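Painting a whole army before you die: notes for the club talk

Start slowly. Check the back row can hear. They will say they can.

Opening. I own 1,561 unpainted miniatures. I know the figure because my partner asked for it, and then asked for it again. The talk is how I got 108 of them finished for the Rernelora campaign, in 10mm, by the end of April, with a job and a cat.

Point one. Choose the scheme before you buy the army. I chose mine afterwards, which is how I came to own three pots of a green called Ustarix Mire that goes with nothing on this earth. Pass the pots round. I don't need them back.

Point two. Batches. I work in strips of 5. Ten is too many, and by the seventh belt buckle you start to resent the infantry. Undercoat the lot, block in the coats, wash, go to bed. The wash needs overnight whatever it says on the bottle.

(Pause here, drink some water, look thoughtful.)
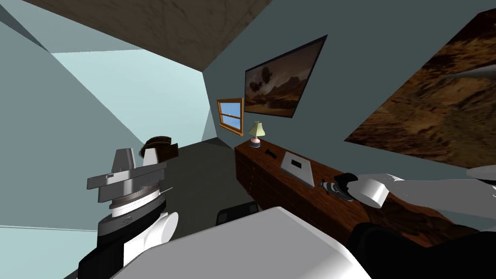 Neusa Lins wrote to me after I gave a shorter version of this and said that strips of five are for people who enjoy washing brushes. She does twenty at a time, one colour a night, and reckons the boredom is where the speed comes from. Her Windomier pikemen are finished and mine are in a shoebox, so read that out in full and take it like an adult.

Point three. Nobody looks at faces at this size. A blob of flesh, a brown wash, a dot on the nose if you're feeling generous. I once painted eyes on a whole regiment and they looked as though they'd sat on something. Spend the time on flags and bases, because from three feet up that's the army.

Bases. Medeiros ballast, the fine grade, over watered-down glue. Do the rims last and do them all the same brown. If you change the brown halfway through you have two armies, and they will not get on.

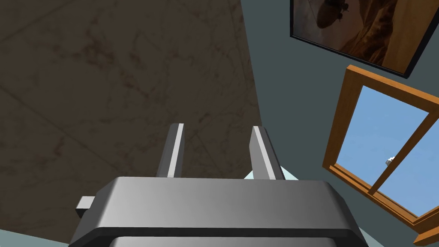

Then static grass in small clumps, and leave some bare earth where the front rank has been trampling about. Don't blow on it. Show the base I blew on.

Point four. A deadline with another person in it. Mine was Loïc Texier, who had booked the table and painted the opposing side by the middle of the winter, the swine. Shame is cheaper than any airbrush.

Skip the bit on varnish if it's past nine. If not: matt, thin coats, never in damp weather, tell the frosted cavalry story.

Finish on the 1,000 mark. Someone will ask when I expect the unpainted pile to drop below it. Say "soon" and go straight to questions. Raffle after the tea.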